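Most households I know own too many storage containers and too few shelves. I moved to Jostley in December with 4 rooms of belongings, and the first thing I bought was a stack of plastic bins. A year later I had more bins and the same mess.

The trouble with a bin is that it takes anything. Batteries go in with tape, tape goes in with birthday candles, and the lid goes on. A shallow tray is less forgiving. Everything in it shows, so the junk gets thrown out.

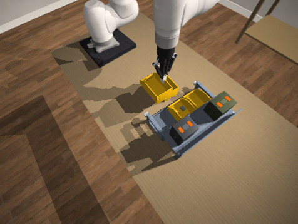
Should you buy storage before you sort? Sort first, and wait a month before buying anything. By then you will know what you still own and how much room it needs.

My neighbor Khang La did it the other way. He spent 99 dollars on matching boxes and then went looking for things to put in them. He found plenty, and most of it belonged in the trash.

I don't blame the stores, which sell what people ask for. But I would like to see one of them put a scale drawing of a closet next to the boxes, so buyers could see how little fits. Until then, I suggest measuring the shelf, writing the number on your hand, and leaving your card at home on the first trip.

Recent posts
The case for fewer towels
Parking in Noiphan after dark
Why I gave up on the garage sale
Paper bills are still worth keeping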